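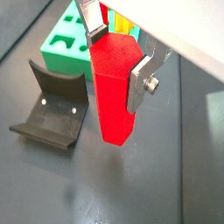
Red hexagonal piece in the gripper, green sorting block behind it.

From: Jolanta Adamczyk
To: home-and-bench list
Date: May 29, 2021
Subject: Re: Can they tidy up yet?

Adelmo Ferraro wrote:

> My sister runs a nursery and asked me if she could buy a machine
> that puts the toys away at the end of the day. I said no, then
> I wondered if I was out of date. We had the Camov arm on loan in
> April and it stacked boxes all day without trouble. Is a toy
> really so much harder than a box?
>
> Adelmo

Adelmo,

You are not out of date. A toy is harder than a box, at least the way we do it here.

Picking up is mostly solved. Two fingers with rubber pads will hold a plastic block well enough if it has flat sides and you come at it from the right angle. The trouble starts when the piece has to go somewhere exact. A hexagon will only drop into its hole if it is upright and turned the right way, and the gripper covers a good part of what the wrist camera could otherwise see. A child pushes and wiggles until it goes. Our arm pushes, feels resistance and stops, and then somebody has to decide what it should do next.

We did 200 tries at a single piece and a single hole, with the block clamped down. It managed most of them. Then Pierina unclamped the block and turned it a little between tries, and we lost 17 in a row before we gave up and went back to the settings. I would not read too much into that, as the lighting was poor that afternoon and the table is shiny in places.

Your boxes at Dal Bello were all the same size and came down the line facing the same way. That is the job these arms are good at. Your sister's floor at five o'clock is the other kind of job.

If she only wants everything thrown into one big tub, that is nearer. Rosario has seen the Rimo people do it on a clear floor, slowly, with someone standing by. I would still not put it in a room with small children, and the price would make her laugh.

On the shop-floor side I am more hopeful — loading trays, sorting parts by shape, anything where you can fix a holder to the bench and leave it there. Assunta has the notes from the Carkari trial and can send them to anyone who asks. They are long, and the second half is mostly about cables.

Has anyone tried softer pads on smooth plastic? Ours grip well but we have used only the one kind.

Jolanta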